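Packing the Line: An Interview With a Former Parachute Rigger

The Cleltholm Airborne Archive records interviews with people who served in support trades, the ones that rarely get a chapter in a unit history. This one is with a former parachute rigger who spent his working life in the packing sheds and later taught the trade at the Guvbridge depot. He asked that his name be left off. The interview was recorded in February over two sessions and has been edited for length. Passages on individual accidents were removed at his request.

Entry into the trade

He enlisted with the intention of becoming a mechanic. The recruiter had no mechanic slots and offered him rigging. He did not know what the word meant.

"I thought it was ropes on ships. I signed for it anyway. The bus left the next morning at six and I was at the depot by noon."

The course had 40 students. Much of the first stage was sewing: straight seams, box stitches, zigzag over webbing, then hand tacking with waxed thread. Instructors measured stitches per inch with a steel rule and cut out anything that fell short.

"You had men who could strip a rifle blind and they could not hold a seam for a yard. The ones who had grown up around a sewing machine did well. My mother did alterations, so I had seen a bobbin before. That put me ahead for maybe a week."

Students were also required to jump. Each jumped a parachute he had packed himself, and he recalls the rule being stated in one sentence at the start of the course and never repeated.

"They read it out with the meal times and the laundry schedule. Same tone of voice."

The packing table

A table at Guvbridge was long enough to take a full canopy and its suspension lines under tension. Two riggers worked each one, a packer and a helper, and they changed places halfway through the shift. The sequence was fixed. The canopy was laid out and the lines attached to the tension hooks. The gores were folded, first one side and then the other, and checked for twist. The canopy was folded to width, the lines stowed in their loops, and the pack closed and tied with break cord.

At set points the packer stopped and called for an inspector, who looked, signed, and moved on to the next table.

"You did not go past a stop without the signature. If the inspector was at the other end of the shed, you stood there. I have stood there twenty minutes with my hands on a canopy. A new man would want to get on with the next fold. He learned."

Tools were counted before a pack was closed and again at the end of the shift. Line weights, the shot-filled cloth bags used to hold folds in place, were numbered in paint. A missing one meant that every pack closed on that table since the last count was reopened.

"It happened to me once. We opened 62 packs. The weight was under a radiator."

He was asked whether anyone was punished.

"The two of us repacked them. That took care of it."

Drying and storage

Canopies that came back damp were hung in the drying tower before they went to a table. The tower at Guvbridge was heated from below and vented at the top, and a canopy stayed up until the log showed it was within limits for temperature and humidity. Salt water was a separate procedure, with a fresh rinse first and a shorter time allowed between recovery and rinse.

Packed parachutes were stored on slatted racks away from outside walls. Each carried a record card in a pocket on the pack tray. The card gave the date of packing, the packer, the inspector, and every repair. A pack that reached the end of its period without being used was pulled, opened, aired, and packed again.

"People ask about the jumping. The job was mostly cards. I can still fill one in. If the card was missing, the parachute was nothing, it was cloth. It went back to the start."

The Molefe exercise

The largest single issue he worked on was for an exercise at the Molefe range. The shed was given notice that 200 main parachutes would be needed beyond the normal stock, with reserves to match. Two shifts became three. Inspectors were brought in from another depot, and he remembers some friction over method.

"They stowed lines from the other side. Nothing wrong with it. But the manual we had said left, so we did left, and there was an inspector who had done right for ten years and had to be told. He took it to the shed officer. The shed officer opened the manual."

The issue was completed with a few hours to spare. He drove to the range with the recovery party, whose job was to collect canopies from the drop zone, shake them out, bag them, and tag any with visible damage. Wind on the second day carried several into a line of thorn trees.

"We spent longer on those than on the rest put together. You can't pull. You cut the branch and bring the branch down with it. Then somebody at a table picks thorns out until dark."

Two canopies from the trees were condemned. The others were patched and returned to stock. 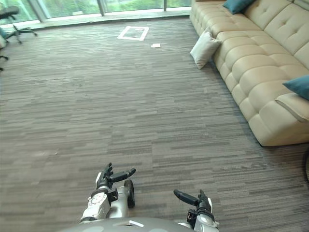

Teaching

After his last field posting he returned to Guvbridge as an instructor. The sewing stage had been shortened by then and the machines replaced, but the stops and signatures were unchanged. He taught canopy repair: how to find damage over a light table, how to mark it, and how to decide between a patch and a replaced panel.

"The manual gives you a size. Over this, replace the panel. What it can't give you is how to look. I had them go gore by gore with a finger on the seam. They complained it was slow. I said it was supposed to take that long."

He failed students for skipped inspections more often than for poor work. A bad fold could be corrected at the table, and most students improved with repetition. A student who signed for something he had not looked at was off the course the same day.

He also kept the shed's copy of Prernance, the depot newsletter, from which the archive has since scanned a partial run. It printed course results, equipment changes, and the scores of the depot softball team. He pointed out that it got his own course result wrong and never ran a correction.

Records

The archive holds his rigger's logbook, a hand tacking kit, and a set of blank record cards. The logbook lists his packs by serial number. He does not know how many of them were jumped.

"Some would have timed out on the rack. I never tried to work it out. The card stayed with the parachute, it didn't come back to me."

Asked if he had kept anything for himself, he said he still had one line weight, repainted, that he used to hold a door.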